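Clubs & Classes > Student Builds > Grippers

Topic: Lid task for our club project, pads or no pads?
12 replies – 2,707 views

tinsnips
Thursday, June 14, 2018
Our club is building toward the Rarville meet in November and I'm stuck on the lid task. You have to lift the lid off a cooker, set it down and move a bowl to the mark. We're recording people doing it with the hand grippers first, then training on that. I've got 40 good runs and I want 55 before we touch the arm.
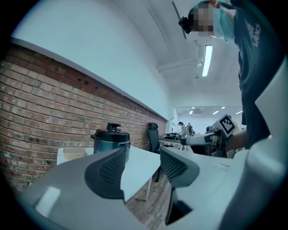

My trouble is the knob. If I come in straight from above, the pads close fine, but then I can't tilt the lid. Coming in from the side I tilt great and drop it half the time! Has anybody tried the softer pads from Dredar?

oshima_fan
We ran Dredar pads all last season and I'd skip them. They grab too well and the lid won't let go when you open up. Slow down your close and leave the pads alone.

gearmouse
Disagree with oshima_fan – soft pads saved our team. Also 55 runs is nothing. We had 4,000 by the end and it still fumbled bowls.

tinsnips
4,000?? There are five of us and we have school lol. Were those all one task?

gearmouse
No, six tasks, I should have said that. Still, get more than 55.

oshima_fan
I'd take 55 clean ones over a pile of sloppy ones any day. Try the Trulell practice sheet too, it has a side approach drill.

tinsnips
OK, trying the slow close on Saturday. Pads can wait till we have money.

3 shares
Back to top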